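2022年6月16日
文/Reshma Mahlangu

先交代一下背景，免得有人从搜索里点进来一头雾水。我在Nuvudcombe有一栋小房子，三间卧室，带个后院，夏天整栋租给来度假的客人。每年旺季之前我都要从门口到阁楼检查一遍，检查表最早是抄别人的，后来越改越长，现在已经看不出原来的样子了。去年有几个同样做短租的朋友找我要，我发了个表格过去，结果人家回我一句“看不懂你写的啥”（确实，全是缩写）。所以今年我边查边写批注，把今年的结果也一并放上来，大家拿去改成自己的就行。

打勾的是没问题，打圈的是当场处理了，打叉的是还没弄完。我不是专业检测人员，燃气和配电箱里面的东西我一概不碰，都是请人来做，我只管看得见摸得着的部分。

一、大门和走道

√ 大门从里面不用钥匙就能打开
我把这一条放在最前头。有些老房子的门是里外都要钥匙的，客人晚上把门一锁，钥匙扔在哪个包里，真着火了上哪儿找去？我刚接手的时候就是那种锁，第一个月就换了旋钮的。

√ 密码钥匙盒能开，按键没卡
今年数字键有点涩，擦了擦好了。密码每换一拨客人就改一次，这个我写在保洁单上，改完要发消息给我。

○ 门口的地垫不打滑
去年买的那块背面的胶已经发硬了，脚一踩整块往前溜。扔了，换了块橡胶底的。地垫真是个消耗品，别舍不得。

√ 走道灯、感应灯正常
感应灯的时间我调长了一点。以前亮一会儿就灭，客人拖着箱子在黑地里挥手，挺狼狈的。

√ 门牌在街上看得清
绣球长起来会把门牌挡住，剪掉一大截，心疼。救护车要是找不到门，花开得再好也没用吧。

二、楼梯

√ 扶手摇不动
两只手抓住使劲晃，每隔一段晃一次。只晃最下面那一截不算数，我有一年就是这么漏掉了中间一个松掉的托架。

× 楼梯口的儿童安全门
装的是Maes的安全门，用了好几年，今年门扣合不严，要往上提一下才咔哒扣住。大人知道提一下，带小孩的客人头一回来哪里知道呢。已经订了配件，到货前我把它拆下来收进柜子了。坏的安全门比没有还让人担心，家长看见有门就放心了，其实它没扣上。房源页面上我也暂时把“有儿童安全门”这一项取消了，别忘了这个，客人是按页面上写的来准备的。

√ 台阶边缘的防滑条没翘
拿指甲沿着边抠一遍，翘了的就换。

√ 楼梯上不放东西
保洁喜欢把干净床单先堆在台阶上，我说过几次了。今年在楼上装了个搁架，给床单一个去处，比念叨管用。

三、烟雾和一氧化碳报警器

√ 每层都有烟雾报警器，按测试键会响
每一个都按！别按一个响了就觉得全屋都好。戴上耳塞，真的很吵。

○ 看背面的出厂日期
按测试键响了，只说明喇叭和电池还行，里头的感应部分也是会老的，背面一般印着更换年限。阁楼那只今年到头了，换了新的，旧的我拿笔在上面画了个大叉再送去回收点，省得谁又捡回来装上。

√ 一氧化碳报警器，锅炉旁边和有壁炉的客厅
位置照着说明书来，别凭感觉塞到柜子顶上。

√ 客人没有把报警器摘下来
我翻抽屉查这个。煎个培根响了，有人嫌烦，拧下来塞进抽屉就走了，也不跟你讲。所以每次退房保洁都要抬头看一眼，单子上专门有这一格。

四、厨房

厨房每年花的时间最长，因为东西多，客人又最爱在这里自由发挥。我的习惯是先把台面擦一遍，然后从插座开始，再看灶，再看冰箱，最后才翻抽屉。顺序固定下来就不容易漏。

√ 插座面板没有裂、没有发黄发黑
面板摸上去发烫或者闻到焦味，马上停用，叫电工。我自己绝对不拆。

√ 电器的线没有破皮，没有压在重物底下
一根一根从插头捋到机身，手感比眼睛灵。水壶的线最容易出毛病，因为天天被拽来拽去。
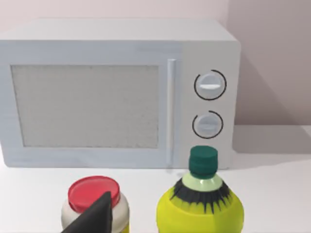
√ 插排一个都不留在台面上
厨房里我一律不放插排，插座不够就少放电器。去年有位客人自带了个小电炉，又自带了个插排，走的时候把插排留下当礼物……谢谢，但是我收走了。

○ 灶台旁边没有易燃的东西
油瓶、厨房纸、隔热手套，都挪到另一边去。厨房纸的架子原来钉在灶边的墙上，是上一任房主留下的，我忍了好久，今年终于拆了，墙上留了几个钉眼，回头补。

√ 灶具点火正常，每个火头都能关严
燃气部分是请有资质的师傅做的年检，Bastico派来的人，查了锅炉、灶和管路，报告编号3662，我打印了一份放在客人手册里，原件留在家。师傅顺便说锅炉外面那个柜子别塞东西，要通风。我脸红了一下，里面塞着我的吸尘器。

√ 灭火毯挂在出口这一侧
关键是“出口这一侧”。挂在灶正上方的话，锅里烧起来你得把手伸过火去拿它。拉带要朝下、够得着，外面别挂围裙挡着。

√ 灭火器压力指针在绿区，铅封还在
顺手把瓶子倒过来掂一掂，看看标签上的日期。

√ 刀具有刀套或者刀架
散在抽屉里的刀最容易伤着保洁。

√ 玻璃杯和盘子没有崩口
有崩口的直接扔。我知道有人舍不得，成套的嘛，可是客人嘴唇划破了你赔的可不止一个杯子。

√ 清洁剂放在带锁扣的柜子里
洗碗机的洗涤块颜色鲜亮，看着跟糖似的，务必放高处或者锁起来。

五、浴室

√ 淋浴水温
先放一会儿再量，别用手试，手试不准。用温度计，最热那一档也不该烫人。家里有老人小孩来住的尤其要看这个。

√ 浴缸防滑垫吸得住
每次退房后要晾干再放回去，不然底下会发霉，发了霉就滑，等于白铺。

× 排气扇
能转，声音大得像拖拉机。不算危险，但客人嫌吵就会不开，不开就潮，潮了天花板就起皮。约了七月的师傅来看。

√ 门锁从外面能应急打开
小孩把自己反锁在里面的事，做短租的多半碰到过一次。我在门框上方放了枚硬币，用来拧外面那个槽，手册里写了。

六、卧室

√ 窗户限位器
楼上的窗都有限位器，推到头只能开一道缝。要检查螺丝，木窗框年头久了会吃不住劲。限位器还得让大人能解开，逃生的时候用。

√ 窗帘拉绳收在绳扣上
拉绳垂下来打成一个圈，对小小孩非常危险，不要觉得客人自己会注意。主卧的卷帘我已经换成没绳的了，另外两间还是用绳扣固定在墙上。

○ 床架螺丝
上下铺每一颗都拧过一遍，上铺护栏也推了推。有两颗松的，已经上紧。上铺我在手册里写了只给大孩子睡。

√ 床头灯的灯泡没有超过灯罩标的功率
客人会自己换灯泡，换成什么的都有。

七、后院和露台

√ 露台栏杆
栏杆高900毫米，是当年装修时师傅做的。我每年会去问一声当地的要求有没有变，各个地方规定不一样，你家的一定要查你家那边的，别照抄我的数字。栏杆旁边不要放椅子和花箱，小孩踩上去，再高的栏杆也矮了。

○ 木地板有没有松动、长青苔
青苔刷掉了，腰疼了三天。翘起来的钉子敲下去，敲不下去的换成螺丝。

√ 烧烤炉离墙、离雨棚够远
我用油漆在地上画了个框，炉子只能放框里。不好看，有效。炭灰用带盖的金属桶装，凉透了才能倒，这句话我在手册里写了，桶上也贴了。

√ 院门能自己关上
弹簧上了点油。

× 后院台阶的灯
最下面一级不亮，像是进水了，等电工。先摆了一盏充电的小灯顶着。

八、给客人的纸面东西

√ 手册第一页是紧急信息
地址、急救电话、最近的医院、总水阀在哪、电闸在哪、灭火器在哪。地址要写全！客人慌起来根本不知道自己住在哪条街，只记得导航里那个小图钉。

√ 逃生示意图贴在每间卧室门后
我手画的，丑是丑了点，方向是对的。画完让Nandi拿着图走了一遍，她说我把厨房的门画反了，改了。

√ Sikgate页面上的设施说明跟实际一致
我的房源挂在Sikgate上，页面里有一栏是安全设施，每年查完房子我就对着它逐条改。今年去掉了安全门，其余不变。
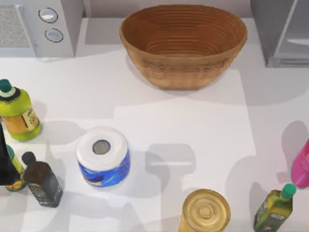 请人来查和自己查，哪个算数？

看查的是什么。燃气、配电这些要有资质的人签字，自己看得再仔细也替代不了那张纸；地垫、扶手、窗帘绳、报警器测试这些自己查就可以，而且一年一次不够，最好拆成小项放进每次退房的保洁单里。拿不准归哪一类的，先问保险公司，他们会告诉你理赔时要看哪些记录。

说到记录，我是用一个硬皮本子，一年一页，写日期、写谁查的、写坏了什么、写什么时候修好。照片存手机里，按房间建文件夹。Nandi Dlamini那边管着好几套房子，她用表格，还能按颜色筛，我试过，填到第二间卧室就烦了，还是本子顺手。用什么都行，但是打叉的那几项一定要有个地方写“修好了”，不然过两个月你自己也想不起来到底弄了没有。

还没弄完的我再抄一遍，给自己看的：

安全门配件，等货。
浴室排气扇，七月。
后院台阶灯，等电工回话。
厨房墙上的钉眼，补上刷白。
吸尘器搬到楼上去（已经搬了，可是楼上那个柜子门现在关不上）。

还有几条零零碎碎的批注，不知道放哪一栏，就堆在这儿吧。

一是查的时候最好蹲下来，甚至坐到地上看看。大人的高度看不到桌子底下那颗冒出来的钉子，也看不到沙发背后那个没盖的插座。我每年都有一次是坐在地上发现问题的，今年是客厅茶几底下一块翘起来的木皮，尖尖的，已经粘回去了。

二是晚上再去一次。白天觉得哪儿都亮堂，天黑以后从停车的地方走到门口，再摸到厕所，你会发现好多开关的位置简直莫名其妙。我在走廊加了一盏插电的小夜灯，客人留言里夸过好几回，比我新买的沙发受欢迎多了！

三是问保洁。她们待在房子里的时间比我长，哪扇门卡、哪块砖晃，她们早知道了，只是没人问。我现在保洁单最底下留了一大块空白，写着“随便什么都可以写”，收到过“热水龙头反着拧”，也收到过“隔壁的猫又进来了”。

四是别在客人入住当天查。时间一紧就会敷衍，看见毛病也会跟自己说下次吧。我留出整整一天，带上午饭，上午查屋里下午查院子，中间去一趟五金店。今年去了两趟，因为第一趟螺丝买短了。

表格的空白版我晚些时候整理出来，缩写都会改成整句。要的人留言就好，顺便说一下你那边是公寓还是独栋，公寓的话院子那一栏可以整个删掉，换成电梯和公共走道，那部分我没经验，得去问Nandi。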